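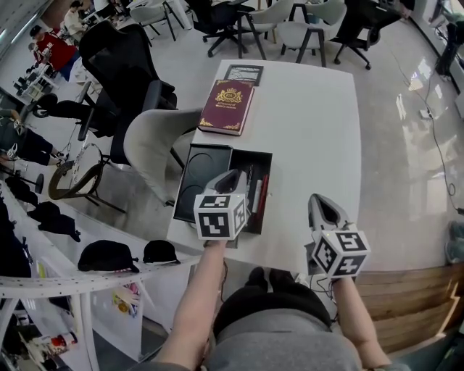 Vandside Facilities Team — Furniture and Workspaces

Home Guides Forms Room list Contact

Section 4: Setting up a Loltmont work table

This section covers the white four-legged Loltmont table used in the shared rooms at Vandside and Stollton. For the older trestle tables, see Section 5. For chairs, see Section 6.

The table comes as a top, four legs, two rails and a bag of fixings. The top and rails together weigh 31 kg. Two people are needed for steps 3, 7 and 8.

Before you start

Check the bag of fixings against the printed sheet in the box. If anything is missing, stop and ring the stores desk. Please do not take bolts from another table. The two batches have different threads and will cross if forced.

You will need:

- the hex key from the bag
- a 16 mm spanner, for the feet
- a spirit level
- a blanket or dust sheet large enough to lie the top on
- a tape measure

Clear a space wide enough to walk all the way round the top when it is laid flat. If the room has carpet tiles, look for any that have lifted and press them down first. A foot standing on a raised corner will throw off the level and you will have to begin again at step 9.

Putting the table together

1. Spread the blanket on the floor.

2. Open the box at the end marked with the arrow. Cut the tape only. Do not push the blade through the card, as the top lies directly under it.

3. With one person at each end, lift the top out and lay it face down on the blanket.

4. Place the two rails along the long sides, with the slots facing inwards. The rails are the same and can go on either side.

5. Fit the rail bolts by hand, two turns each. Leave them loose for now.

6. Stand a leg in each corner and fit its three bolts, again by hand. When all four legs are on, go round with the hex key and tighten the leg bolts, then the rail bolts.

Note: The hex key will turn a little further after the bolt feels tight. Stop at the first firm resistance. Overtightened bolts have pulled the inserts out of two tops at Stollton and neither could be repaired.

7. With one person at each end, turn the table on to its long side. Pause, change your grip, then lower it on to its feet.

Caution: Do not drag the table or let it drop on to two legs. The legs take weight from above and can bend if knocked sideways.

8. Carry the table to where it will be used. Lift by the rails and keep hold of them until all four feet are down.

Height and level

The table leaves the factory set to 700 mm. This suits most seated work. The feet will raise it a little but will not lower it. If someone needs a lower surface, ask for the short legs (form F3).

9. Lay the spirit level along the long side of the top, then across the short side.

10. Find the lowest corner. Use the spanner to turn that foot anticlockwise, seen from above, half a turn at a time. Check the level after each half turn.

11. Press down on each corner in turn. If the table rocks, one foot is clear of the floor. Wind it down until it just touches.

12. Tighten the lock nut on every foot, including any you did not move.

Note: In Room 2 at Stollton the floor falls towards the windows. The two feet on that side need to be wound out almost as far as they go. Lucía Alcaraz at the stores desk keeps a set of longer feet for this room.

Position in the room

Leave enough space behind the seat for a chair to be pushed back and for another person to pass. Do not place a table across a fire door, or in front of a heater or the grey floor hatch in Room 4.

Where you can, set the table side-on to the window. The top is pale and throws back a fair amount of light, and people facing the glass have complained of glare in the afternoons. Blinds are fitted in all rooms except the corridor bay.

Power leads

The tables have no built-in sockets. Use the clip-on block supplied by stores, which has a lead 3,000 mm long.

13. Clip the block to the back rail.

14. Run the lead down the inside of the nearest back leg and fix it with the two straps.

15. Plug in at the wall. If the lead has to cross a walkway, move the table. Rubber floor strips are not to be used as a permanent fix.

Caution: Never plug one block into another.

Loads and daily use

Spread heavy things out and keep them near the legs. Do not sit or stand on the table. Boxes and trays can be left on the top during a job, but clear them off before moving the table, even by a short distance.

Wipe the top with a damp cloth and washing-up liquid. Dry it afterwards. Scouring powder leaves dull patches, and so does the blue spray kept for the whiteboards. Marker pen usually comes off with a little surgical spirit on a cotton pad — try it on the underside first.

Retighten all bolts after the first month, then once a year. Tables set up this summer are down for their first check in August. Dirceu Magalhães will do these at Vandside. At Stollton, the room lead should book a time.

If something is wrong

The table wobbles but all four feet touch the floor: the leg bolts are loose. Turn the table over and repeat the tightening in step 6.

A foot will not turn: the lock nut is still tight. Loosen it with the spanner before trying again.

The top bows in the middle: check that both rails are fitted with the slots inwards. If they are, take everything off the table and report it.

A bolt spins without gripping: the insert has come loose. Put a red tag on the table and send in form F7. Replacement tops take around 16 working days to arrive.

Section 4 last revised July 16, 2021 (P. Villanueva)

Next: Section 5, Trestle tables

Vandside Facilities Team | Stores desk: ground floor, Vandside | © Vandside 2021 | Back to top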